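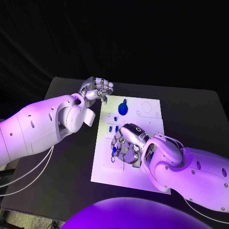 How does a school decide which robot to buy?

It starts with a list of jobs. Before anyone looks at prices, the people who will use the robot write down what they want it to do. A robot that carries boxes is a very different machine from a robot that puts a small peg in its place. If you pick the robot first and the job second, you can end up paying for parts you never use.

Writing the list

At Liltdale School the list had two jobs on it. The first was to show students how a robot hand picks up small things. The second was to let older students write their own instructions for it and try them out on a board with shapes marked on it.

Both jobs need fingers. Many robots have a simple gripper with two flat sides that close like a clothespin. A gripper costs less, and it is easier to repair. A hand with jointed fingers costs more and has more parts that can wear out, but it can hold things in more ways. The school wanted students to see how fingers work, so it looked at hands.

Then there is the question of how many arms. One arm can pick up a peg and move it. Two arms can share a job, with one hand at one side of the board and one at the other. Two arms also need a wider table, more cables, and more time to set up.

What the price tag leaves out

The price of a robot is like the price of a bicycle. You still need a helmet, a lock, and new tires later on. These are things a buyer has to add to the budget:

A table. It has to be steady. If the table wobbles, the board moves and the hand misses.

Power and cables. Someone has to plan where the cables go so that no one trips on them.

Practice pieces. Boards, pegs, and knobs are small and get lost. Buy spares with the first order.

Training. The teachers have to learn to start the robot, stop it, and tell when something is wrong.

Repairs. Finger joints are small and they move a lot. A good plan sets aside money every year for new parts.

A place to keep it. Robots don't like dust or leaky ceilings.

Thoa Lục wrote the budget for Liltdale. She put the robot on the first line and everything else below it, and then she added up the lines below it by themselves. "I wanted people to see that number," she said. "It's the part that gets forgotten."

Comparing two offers

Liltdale asked two companies for a price. Asora offered to sell the robot. Skernen offered to rent one by the month. When you rent, you pay less at the start and the company takes care of repairs. When you buy, you pay more at the start, but after that the robot is yours and you can use it for as long as it works.

You can work out which is better with plain arithmetic. Say a robot costs 30 coins to buy and 2 coins a month to rent. After 15 months you have paid the same amount either way. If you want the robot for one school year, renting costs less. If you want it for five years, buying costs less, as long as repairs don't eat up the difference.

Real prices have more zeros, but the sum is done the same way.

Try before you pay

A careful buyer asks to see the robot do the real job. Bring your own pieces if you can. Watch how the hand comes down to the board. Ask what happens if a piece is in the wrong spot. Ask how long it takes to set everything up again for the next turn. A class has only so many minutes, and a slow setup means fewer students get a turn.

It also helps to try pieces of different kinds. A blue peg and a small metal part are not held in the same way, and a hand that is good with one may have trouble with the other.

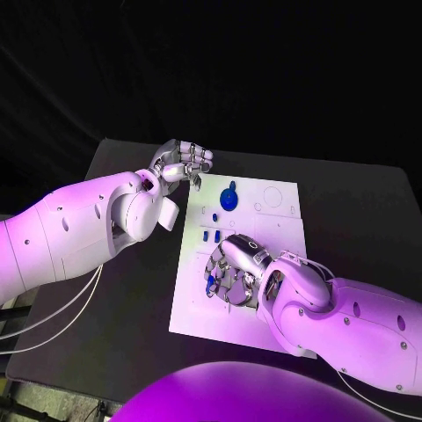 Planning the calendar

Money is one half of a plan and time is the other half. Robots are often built after they are ordered, so they may not arrive for months. Liltdale wanted to start lessons in May. That meant the order had to be in by February 28, 2018, with the table bought and the room ready before delivery.

Make your own robot budget

Pick a job you would like a robot to do at home or at school. Write it at the top of a sheet of paper. Under it, write every single thing the robot would need, including a place to stand. Put a guess next to each one and add them up. Then ask a grown-up to look over your list and see if anything is missing.

Contact Partington Young Readers | © Partington | Back to top

We use cookies to remember your reading level. By staying on this page you agree to our use of cookies. OK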